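Brestby Equipment Planning Notes
README for the budget folder, last revised 17th January

Welcome, and thank you for reading this before opening the spreadsheets. The folder holds everything we put together while planning what to buy for the Brestby data collection project, which gathers short recordings of table-top tasks with hand-held grippers. We wrote it up for the next group that has to go through the same thing, and we hope it saves you a few evenings of phone calls and price lists.

What is in the folder

budget_main is the sheet you probably want. It has one line per item, with the quote we got, the quote we accepted and the month the money was due. quotes_raw holds the supplier letters as they arrived, mostly from Bastovano and Skistport. spares is a shorter sheet that we started far too late – more on that below. There are 253 lines across the three, and yes, a few are for tape.

How we planned the grippers

We began with 2 grippers per table and priced everything from there. The grippers themselves were the easy part, as both suppliers quoted quickly and the prices were close. What took the time was all the small stuff that goes with them: finger pads, mounts, threaded inserts, cables, and the clear plastic containers used in the tasks. 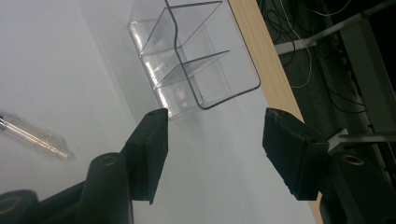 Please give those small parts their own section in your budget, with their own total. We had them under "other" in the first draft, and by the second draft "other" was bigger than the tables. Finger pads in particular should be bought with the grippers, in the same order, so that you pay for shipping once. We set aside money for 30 spare pads and would do the same again.

Containers are worth a careful thought too. Clear ones scratch, and a scratched one looks different in the recordings, so we list them as supplies that get used up and put a fresh batch in the April order. If your finance office wants them listed as equipment, the notes column has the wording that got ours through. 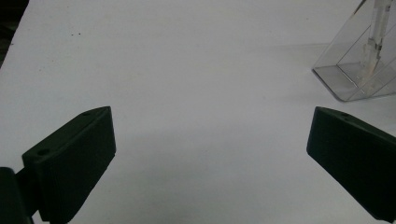 Sikder read the draft and wrote back that we were still too hopeful about delivery times, and that any plan with a single supplier for pads ought to carry a second quote, even one you never use. Sikder also asked for a column showing what stops if an item is late. We added both, and the column has turned out to be the one we look at most.

Known gaps

Repair labor is a guess. Shipping is included for Skistport but is still a separate line for Bastovano. Table prices are from the first round of quotes and should be checked again before anyone signs anything.

Using these files

Copy them, change them, throw out whatever doesn't fit. If you find a mistake in a formula, please write it in the notes column and leave the old number beside it so we can follow what changed.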